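Bench surfaces and small spills: the Drunineck room

January
By the Stoltden workshop desk

The Drunineck room was fitted out as a shared bench space, with 27 square meters of gray floor and one long table for anything that has to be laid out, sorted, wiped down or boxed. The notes on this page cover the table, the white sheet used on top of it, and the routine for loose material. They replace the sheet that was taped inside the door.

The table has a light wooden top. Wood of this tone hides crumbs, grit and shavings well, so dark material was regularly missed at the end of a session and ended up in the next user's work. A white cover was added for that reason. Nurmi supplied the first batch, cut to fit, and the current stock comes from Astcombe in packs of eight. A cover is replaced when it is dented, stained or curling at a corner - the date goes on the underside in pencil.

Supplies are brought in by the box. The box stays at one end of the table with its flaps open, and items go back into it at the end. Bottles stand upright on the cover with the cap on. The desk at the far side is for the computer only, although drinks and bottles do end up there.

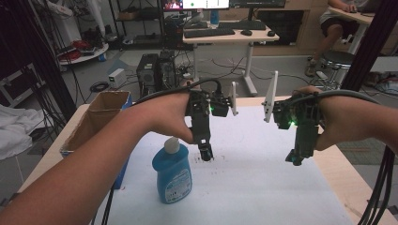

White cover on the wooden table, with a blue bottle, white cap on, and small dark specks on the surface beside it. Open cardboard box at the left end.

One regular user of the room asked for a darker cover to be kept as well, on the grounds that salt, flour and paper dust disappear completely on white and that she had twice carried a fine layer of it home on her sleeves. Two dark covers have been ordered and will be stored flat under the white ones.

Specks and grains are cleared in the same order each time. Lift the bottles first and wipe their bases. Brush toward the middle of the cover, not toward the edge, then fold a scrap of card and scoop. A damp cloth comes last - used first, it smears dark material into the surface and the mark does not come out.

Cables on the floor are the other recurring item. The computers stand on the floor near the desk, and leads cross the open area between there and the table. Boxes are to be carried around that area. The floor is swept by hand on Tuesday, working from the desk side outward, with the leads lifted one at a time and put back where they were.

The cost of the table, covers and desk came to 3490, including delivery. Replacement covers are charged to the general supplies line. Requests for other sizes can be left in the tray by the door, with the length and width written in inches.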